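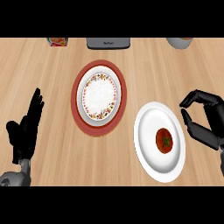
Ticket: Right hand closes early on round items, tabletop scene
Product: Tosar two-hand manipulation kit (simulator edition)
Status: Solved, one follow-up open
Opened by: Bestham kitchen tasks group
Handled by: Nigam support desk

Original report

Hi all! First off, we are having a great time with this kit. We had both arms moving in the simulator before lunch on the first day, and the dish scenes are a lot of fun to work with. We've hit one problem we can't get past, so I'm writing down everything we tried.

The task is the tomato pick. The tomato sits on the big oval plate, the rice plate is on the round red mat in the middle of the table, and the job is to take the tomato with the right hand and move it over to the rice. The left hand has nothing to do in this one and stays upright with the fingers together.

The right hand goes into its pinch shape fine, index finger over the top and thumb underneath. Then on the way in, the finger and thumb start closing before they get to the tomato. The fingertips meet too soon and bump it, and it rolls toward the rim of the plate. Out of 200 runs we got 38 clean picks. The rest were nearly all the same early close, plus a few where the thumb touched the plate first.

What we have tried so far:
- Restarted the simulator and loaded the scene fresh. Same result.
- Slowed the approach to half speed. The bump is softer and the tomato rolls less, but it's still a miss.
- Swapped the tomato for a box from the object library. Works great! Picks it every time.
- Moved the oval plate closer to the arm. No change that we could see.
- Turned off the left arm completely. No change, so we turned it back on.

Because the box works and the tomato doesn't, we're guessing it has to do with round things. Log is attached. We're on the stock grasp settings except for the approach speed, and that's back at the default now.

Reply from support desk

Thanks for such a thorough report, the box test saved us a lot of time. Could you check two things?

1. Open the grasp panel and read us the number next to "close start distance" for the right hand.
2. In the same panel, see if "use object outline" is on or off.

Also, did you bring your hand profile over from an older install, or was it made new with this version?

Reply from Bestham

Close start distance says 38. Use object outline is off. And yes, we brought the profile over from the trial version. We had tuned the wrist speeds there and didn't want to lose them. Is that a problem?

Reply from support desk

That's the cause. The trial version measured close start distance from the palm. The full version measures it from the fingertips, and the import tool copies the old number across as is. So a value of 38 millimeters, which was fine from the palm, now tells the fingers to start closing well before they reach the object. A box with flat sides forgives this, as the fingers slide along it and end up in place. A tomato gets pushed.

Please do the following, in this order:

1. Pause the scene and reset both arms to the start pose.
2. In the grasp panel, set close start distance to 7 for the right hand.
3. Turn on "use object outline".
4. Save the profile under a new name. Your wrist speeds will carry over.
5. Open the left hand tab and check the same number there. The import changes both.
6. Run a short batch first, then the full one.

If the thumb still touches the plate, raise the approach height by one notch. The oval plate has a deep rim and the default height was picked for flat plates.

Reply from Bestham

Wow, what a difference! Set it to 7, turned the outline option on, and ran a short batch of 18. All 18 were clean. The hand comes in with the gap wide open, the finger goes over the top, and it closes right at the skin of the tomato. We all crowded around one screen to watch it, which was a bit silly for a tomato but we'd been staring at misses for two days.

We did raise the approach height one notch, since two of those runs looked tight at the rim. The full batch is going now and I'll post the numbers when it's done. Left hand had the same wrong value, so thanks for the tip there, we would have run into it next week with the two-hand plate lift.

A couple of other notes while I'm here, in case they're useful to you or to anyone else who finds this ticket:

The outline option makes the scene a little slower to load. It's a few seconds on our machine and we don't mind.

The object library is really nice. We've been using the Zoltton planner on top of your kit and it read the plate and tomato names without any extra setup. The only one it missed was the rice, which it treats as part of the plate. Fine for us.

It would help a lot if the import tool showed a warning about the distance setting. Even one line would do it.

Reply from support desk

Great to hear, and please do send the full batch when you have it. The import warning has been added to the list for the August update. We've also changed the setup page so the fingertip measurement is spelled out next to the setting.

Rice as a separate object is a known gap with the Zoltton planner. Leaving this ticket open for that part only. The grasp issue is marked solved.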